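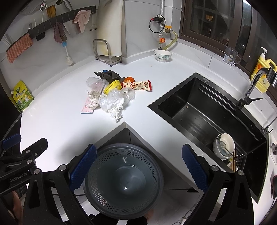
## 4. Clearing up and first cycle

The Stirkano 55 leaflet says the worktop composter is "ready in minutes". Allow an evening.

1. Sort the worktop before you switch anything on. Fruit and peel can go in the drum. Plastic cups, lids, snack wrappers and clear bags can't, whatever the green leaf on the packet suggests.
2. Line up the drum with the arrow and press until it clicks. If you don't hear a click, take it out and start again. The light comes on either way, so don't trust it.
3. Fill to the lower line. The upper line is marked MAX, but at that level our drum jammed twice.
4. Add one scoop of Stolico starter. Pellegrini sells a "premium" version at a higher price. We ran both through August and couldn't tell the bins apart.
5. Close the lid and hold START until the display shows 808. Let go too early and it goes back to standby.

> **Caution:** Wrappers sold as compostable often aren't, at least in a machine this small. Cut off a corner and run it with one load before you put in the rest.

**Note:** Code 463 means the filter is missing. Code 537 is listed as "service required", though reseating the drum usually clears it. Try that before ringing Skostach.

6. Leave the lid shut until the fan stops. The timer reaches zero well before then.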